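# Are reading challenges worth it, or am I just counting spines?

**posted by gidcombe_reader**

I signed up for the Stuvura yearly challenge in January because my book group all did. You pick a target, log each title, and get a little badge every time you hit a step. I picked 13, which seemed modest for someone who used to get through a novel on a long weekend.

Well. I've logged 5 and three of those were novellas I picked for being short. I caught myself standing in the library weighing two books in my hands, and I put back the one I wanted to read because it was fat. That can't be the point of this. Meanwhile a woman on the Stuvura boards claims she's past 3000 lifetime and posts a review of every one, all of which sound like the back cover to me.

The other thing people keep telling me is to switch to audio while doing chores. I've tried it. Saturday I did the kitchen with the first part of a family saga going in my ears, and by the time I got to the fridge I had lost track of which sister had married the doctor. 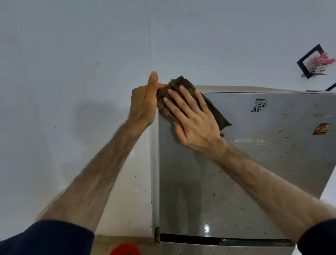 *Saturday, chapter four or thereabouts.*

So my question has two parts. Does anybody get something out of these challenges besides the badge? And does listening while you clean count as reading, or is that a thing we've agreed to say because it makes the number go up?

I'm not looking for a pep talk. I've had several.

---

**bultix_refugee**

I did challenges for years, first on Bultix and then on Stuvura when Bultix got so slow you could finish a chapter while the page loaded. My lifetime total on the export was 3080. I would love to tell you what was in them. I scrolled down the list last winter and there were titles I'd given top marks to that I could not have told you one fact about. Not the setting, not whether anyone died.

What I do now is keep a paper notebook. One line per book, written the same night I finish, and the line can't be about the plot. It has to be what stuck. Some lines are embarrassing ("the soup"). But I can read "the soup" and get the whole book back, and no star rating ever did that for me.

As for audio, I'd say it depends on the book far more than on the chore. Things that work for me:

- Memoirs read by the person who wrote them. You can drift for a minute and they're still talking about their father.
- Mysteries I've read before. I know who did it, so I can listen for how the author hid it.
- Anything funny in short pieces. I've done the oven, the tiles and the whole outside of the fridge to one collection of essays and missed very little.

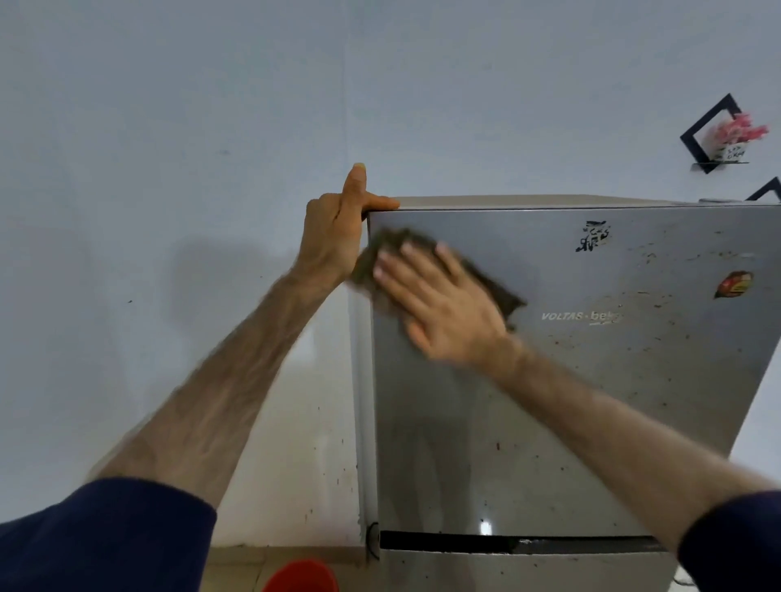
### Things that don't work, at least for me

Family sagas. You found that out. Too many cousins, and no way to flip back to the tree at the front. Also anything with letters in it, where the narrator has to read out the address and date every time. And anything translated where the names are new to your ear, because I need to see a name to hold on to it.

Does it count? I logged them and I'd log them again. But I notice that the people who ask whether it counts usually already suspect their own answer for that particular book. If you lost the sister, maybe that one doesn't. Get the paper copy and start over. No one at Stuvura is checking.

I'd also drop the target to zero if the site lets you. It used to. They may have taken that away, it's the kind of thing they'd take away.

---

**oravec_lane**

audio counts. people have been listening to stories a lot longer than they've been reading them. log it and move on

fat books: read the fat book. you'd be "behind" on a website, so what

---

**slowpages**

I'm going to disagree with both of the above, a little. I don't think the count is the problem. I think it's the pace bar, the thing that tells you you're two books behind schedule. Turn that off in settings (under display, last time I looked) and the challenge becomes a plain list, and I quite like a list.

On the chores, I tested this on myself because I didn't believe the people who say they take in every word while scrubbing. I listened to a chapter while I cleaned, then sat down and read the same chapter in print. The plot I'd kept. The sentences I'd lost almost completely, and there was one paragraph about a river that I'd swear was never in the recording. It was. I went back and checked.

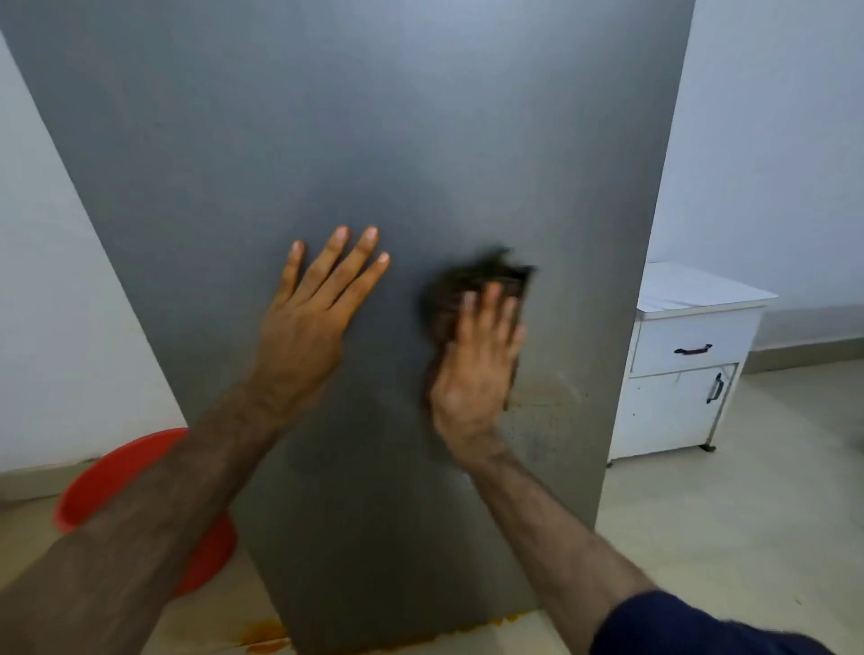

*Good for plot. Rivers, less so.*

So I save audio for books I only want the story from, and I don't pretend I've read the prose. If you picked up your saga for the writing, give it a chair and a lamp. If you only want to know which sister got the doctor, carry on, and jump back a chapter when you get lost. My bet is the middle one.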